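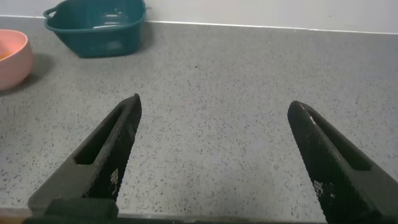
A garra aberta sobre a bancada de testes, com o cesto verde-azulado encostado à parede.

Sobre nós

Olá! Somos a Dimix, uma empresa pequena que ensina braços robóticos a arrumar cozinhas. Copos, taças, cestos, talheres, fruta, aquelas coisas que toda a gente tem em cima da bancada e que um robô industrial nunca viu na vida. Trabalhamos em Hunport, num rés-do-chão que já foi pastelaria (o cheiro a canela demorou meses a sair, e houve quem tivesse pena).

Escrevo esta página na primeira pessoa porque fui eu que fundei a casa e porque nunca gostei dos textos em que uma empresa fala de si como se fosse um monumento. E vou fazer uma coisa que me desaconselharam: em vez de contar só o que corre bem, conto a avaria que mais nos mudou. Quem nos contrata acaba sempre por perguntar por ela, por isso fica já aqui escrita.

O que fazemos

O nosso produto principal chama-se Flumorix. É o conjunto de programa, garra e câmara de punho que montamos em braços já existentes, para que consigam pegar em objectos domésticos sem os partir e sem magoar quem está por perto. Os clientes são sobretudo cozinhas de apoio: lares, cantinas, uma ou outra residência de estudantes. Ninguém lá quer um robô que faça acrobacias, querem um que ponha a taça no sítio e fique quieto quando uma pessoa mete a mão à frente.

Também damos formação às equipas dos clientes e fazemos ensaios de segurança por encomenda, mesmo quando o equipamento não é nosso. Essa parte do negócio nasceu directamente da história que se segue.

O dia em que a garra não abriu

Foi em Setembro, na fase de ensaios do projecto Rezende, uma cozinha-piloto que estávamos a preparar para um cliente. O braço tinha uma tarefa sem graça nenhuma: pegar numa taça, levá-la até ao cesto e largar. Já tínhamos feito 839 ciclos seguidos com aquela versão do programa e estávamos, confesso, um bocadinho vaidosos.

No ciclo seguinte a garra fechou e não abriu mais. O programa dizia que estava aberta. A câmara mostrava-a fechada. E o braço, que só ouvia o programa, continuou o percurso como se já tivesse largado a taça, desceu com ela ainda presa e carregou-a contra a bancada. A taça rachou de alto a baixo. Um colega que estava a tomar notas esticou a mão por reflexo para a apanhar, mesmo no momento em que o braço tentava recuar.

Carregámos na paragem de emergência e o braço parou. Só que parou 7 centímetros depois do ponto em que devia ter parado. O colega ficou com um arranhão e um susto valente, e nós ficámos todos a olhar uns para os outros sem dizer nada durante um bom bocado. Podia ter sido um dedo.

O que estava mal

Levámos 30 dias a perceber tudo, com o projecto suspenso e o cliente (muito paciente, diga-se!) a telefonar todas as semanas. Eram duas falhas, e nenhuma delas era exótica.

A primeira estava no sensor que mede a abertura dos dedos. O cabo passava por dentro do punho e roçava numa aresta sempre que o braço rodava para o lado esquerdo. Com o uso, o isolamento gastou-se e o sensor passou a repetir o último valor bom que tinha lido. O programa recebia um número perfeitamente razoável e acreditava nele. Nunca lhe tínhamos ensinado a desconfiar de um valor que não mexe!

A segunda era nossa e só nossa. Tínhamos afinado a travagem com a garra vazia, e nunca repetimos a medição com carga e à velocidade de trabalho. Estava na lista de tarefas. Estava na lista havia semanas, aliás, sempre empurrada para depois da demonstração seguinte. Custa-me escrever isto, mas foi assim.

O que mudámos

O cabo passou para fora do punho, numa calha que se abre com a mão e que se inspecciona em segundos. Fica mais feio – já me disseram que parece um braço com uma algália – e não me importo nada.

O programa compara agora o sensor com o que a câmara de punho vê. Antes de cada deslocação, o braço confirma onde estão as pontas dos dedos e se há alguma coisa entre elas. Se as duas leituras não baterem certo, pára e chama alguém. Nas primeiras semanas parava por tudo e por nada (um reflexo na bancada chegava) e foi preciso muita afinação até deixar de ser insuportável. Ainda hoje tem manhãs difíceis quando o sol entra de lado.

Baixámos a velocidade para 70 por cento em qualquer tarefa em que possa haver pessoas ao alcance do braço. Os clientes podem pedir menos, mas mais não fazemos. Já perdemos um contrato por causa disso e dormi bem nessa noite.

E a distância de travagem mede-se com a garra carregada, sempre que muda a versão do programa, antes de qualquer outra coisa. Se a medição não estiver feita, o Flumorix não arranca em modo automático. Pusemos esse bloqueio porque nos conhecemos bem e sabemos como são as vésperas de demonstração.

Como trabalhamos hoje

A bancada de ensaios é simples de propósito: tampo cinzento salpicado, parede clara, loiça colorida como a que se encontra em qualquer cozinha. Começamos com poucos objectos e só vamos juntando outros quando os anteriores já não dão surpresas. Antes de cada série há um ensaio com a garra aberta e vazia, que para quem nos visita é a coisa mais aborrecida do mundo e que para mim é a melhor parte do dia.

Temos também uma regra sobre mãos. Durante um ciclo, ninguém apanha nada. Se uma taça cair, cai. Há um frasco na copa onde quem se esquece põe uma moeda, e o dinheiro serve para comprar loiça nova (eu própria já contribuí mais do que gostaria).

Todas as falhas ficam num caderno de ocorrências que os clientes podem consultar na íntegra, incluindo a do projecto Rezende, com os registos do sensor e as nossas asneiras por extenso. A cozinha-piloto, já agora, acabou por abrir, e continua connosco.

Venha ver

Recebemos visitas na oficina de Hunport com marcação prévia. Mostramos a bancada, deixamos carregar na paragem de emergência as vezes que quiser e, se trouxer uma taça lá de casa, experimentamos com ela – por sua conta e risco, que a garantia não cobre a loiça da avó!

Se tem um braço robótico que anda a fazer coisas estranhas, escreva-nos também através da página de contactos. Diga-nos a versão do programa, o que estava a fazer no momento e, se ainda tiver os registos, não os apague antes de falar connosco.

Página revista em 13 de Março de 2022.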